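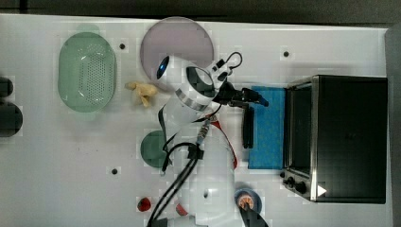

Small corrections beat more demos (at least on my table)

October 10, 2025

I have been sitting on this one for a while and I finally have numbers, so forgive me if I run on a bit!

If you've read the last few posts you know the trouble I was having with the toaster oven tasks. The policy I trained over the summer was fine at the big, roomy stuff, like getting the gripper over to the blue cloth in front of the oven. Then it would get to the last couple of inches and go vague. It would hover, drift, close the fingers on air, open them, and try the same thing again in the same wrong place. I had 813 demonstrations by then and my plan was simply to collect more of them, which if you've ever teleoperated an arm for an afternoon you'll know is a plan that hurts your shoulders.

Mawuli Bonsu talked me out of it. He'd been playing with corrections on his own setup (he calls it Kumitz, I have given up asking why) and the idea is so simple I was a little embarrassed. You let the trained policy run. When it starts to go wrong, you take over, but only for the bad part. You nudge it back to somewhere sensible, finish the grasp if you have to, and let go. Then you train again on the old demos plus those short bits of rescue, with the rescue bits weighted more heavily.

People have been doing versions of this for years, so I'm not claiming any invention. What was new to me was how little of it you need. I recorded 161 corrections over two evenings. Most are only a few seconds long. Then I retrained from the same checkpoint, same settings, and ran the same test I always run: 20 tries at picking up the cloth, with the other things on the table moved between tries.

Before: 9 out of 20. After: 17 out of 20!

I did it again the next morning with a fresh shuffle of the table, convinced I'd fooled myself, and got 16. I'll take it.

The part I love is watching what it does when it misses now. The old policy had never seen a miss, because my demos were all clean (I used to throw away the messy ones, and was proud of it). The new one backs up, lifts a bit, and comes in from a different angle. It looks almost thoughtful. I know it isn't, but I did say "oh, good job" out loud to a robot arm.

Some notes if you want to try it:

Take over early. My first batch of corrections started after the gripper was already badly placed, and those helped much less than the ones where I stepped in as soon as it began to drift.

Don't correct everything. If the policy is being slow or ugly but will get there, leave it alone. I got fussy on the first evening and it learned to be jerky.

Weighting matters more than I expected. I had the corrections at 2 times the weight of a normal demo. With no extra weight at all I got 13 out of 20, so still better than before, but a smaller jump.

Keep the clutter. I leave the colander, the plates and the little play food out while recording, and move them often. With a tidy table it learned the table.

What I can't tell you yet is whether any of this carries over to the oven door. Doors are a different animal, and once the fingers are on the handle the wrist camera sees almost nothing useful. Mawuli thinks the same recipe will work if I split the task in half. I think the camera view is going to be the real problem. We have a bet on it, with dinner at stake, and I'm hoping to settle it in November.

I still need to clean up the training script before I share it. There's a hard-coded path in there that points at a drive I no longer own. If you want the ugly version, leave a comment and I'll send it over.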